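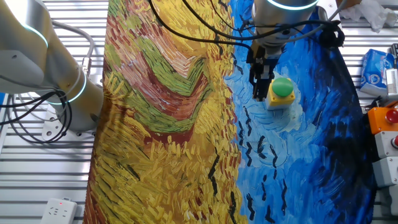

Flista: color names from museum gift shops

Flista is a table of the color names that gift shops give to printed fabric: scarves, tea towels, tablecloths, tote bags, and the cushion covers people buy for relatives they don't know very well. One row is one color name on one product. If a shop sold the same scarf in Midnight, Deep Midnight and Navy (Midnight), you get three rows and our sympathy.

The names were typed in by hand from paper catalogs and mail-order leaflets sent to us by 44 shops. Nothing was scraped. We tried reading the leaflets with software at first, and it did well until it reached the cursive ones, where "Wheatfield" became "Wheat Fred" so many times that Geeta Pant started using Fred as a color in conversation.

What's in the folder

names.csv: the main table
shops.csv: one row per shop, with its type and country but no name
families.csv: our grouping of color names into plain colors
disputes.txt: rows where the two of us could not agree, with remarks
README: you're in it

Columns in names.csv

row_id: a number. It means nothing and will never be reused.
shop_id: matches shops.csv.
product: scarf, towel, tablecloth, bag, cushion, other. "Other" is mostly aprons, plus one windsock.
name_printed: the color name exactly as printed, spelling mistakes and all.
name_clean: lower case, spelling fixed, trademark signs removed.
family: the plain color we think a customer would have said out loud.
painterly: yes if the name mentions an artist, a painting or a style; otherwise no.
price_band: low, middle or high, compared with the other things in the same catalog.

Empty cells are empty. There is no NA, no -1 and no 999. We have both been hurt before.

How the families were decided

Each of us read name_clean without seeing the catalog page and wrote down a plain color. Where we matched, that became the family. Where we didn't, we went back to the page and argued. Khrystyna-Mariia Nechyporuk holds that ochre is a yellow. Geeta holds that ochre is a brown with ambitions. The table says yellow, and disputes.txt says a good deal more.

Some names can't be placed at all. "Sunday" is not a color. Neither is "Provence," though it turned up on products that were plainly purple and products that were plainly yellow, sometimes from the same shop. These have the family "none" and should be left out of any count of colors unless you're counting optimism.

Known problems

Blue is far too common. This is partly the shops' doing and partly ours, as the first leaflets we received came from places by the sea.

The painterly column is weaker than it looks. "Starry" was marked yes from the beginning. "Iris" was marked no until June, when we went through all 200 uses of flower names and changed the ones that sat beside a painting on the page. We may have missed a few. Sunflower was easy.

Price bands can't be compared between shops. A low-band tea towel in one catalog would be a high-band tea towel in another, and possibly a down payment in a third.

Catalog printing is a poor guide to cloth. We recorded what the shops called things and made no attempt to measure the fabric. Please don't use Flista to match thread. Somebody has already tried, and the cushion is still here.

Getting started

Open names.csv in any spreadsheet program. The file is comma-separated, UTF-8, with quotes around any name that has a comma in it (see "Green, But Softer"). Sort by family, then by name_clean, and allow yourself an afternoon.

If you only want a small piece to try things on, take the first 40 rows. They're in no special order and include most of the ways a row can go wrong.

Using it

Free for teaching, research and settling bets. Please credit Flista and say which version you used. If you're a gift shop and you recognize your own catalog, you're welcome to a list of your rows; write to Khrystyna-Mariia. We'd rather not hand one shop's rows to another, even when the other shop is asking very politely.

Corrections go to Geeta. Include the row_id and what you think is wrong. "All of the greens" has been received and is under consideration.

Changes

Version 2, Thu 28 July
Added disputes.txt after a long truce.
Split "towel" from "other."
Fixed the flower names in painterly.
Removed duplicate rows from a leaflet that had been mailed to us once by the shop and again by the shop's owner.

Version 1
First release. Fred still present in several rows — sorry.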